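The Creek Is Orange Again

I went up to Nirkmont on Wednesday to look at the ponds, as I do when I should be cleaning gutters. The water coming out of the old Umali tunnel is the color of canned tomato soup, and it leaves the rocks looking like they belong on a much hotter planet.

For anyone new, the mine closed and the water didn't get the memo. It picks up iron underground, comes out the hillside, and is supposed to sit in 4 ponds until the iron drops out. The pipe to the second pond is clogged, so most of it skips the line and heads straight for Bikham Run. 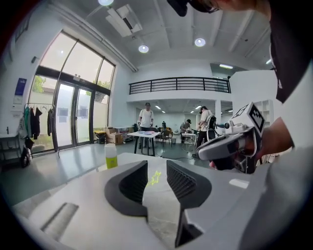
What I measured

My bucket and stopwatch came up with 60 gallons a minute at the small weir. The sign by the gate says the system was built for 417, a number I find very optimistic for a ditch with a shopping cart in it. The pH strip landed somewhere between two colors, as they always do, so I wrote down the nicer one and then felt bad and crossed it out.

What happens next

The township says the pipe needs 30 feet replaced. The county says the pipe is the township's. Zerberg, downstream, would like everyone to know that it has concerns.

I'm going back in March with waders and a longer rake. The cattails look great, by the way.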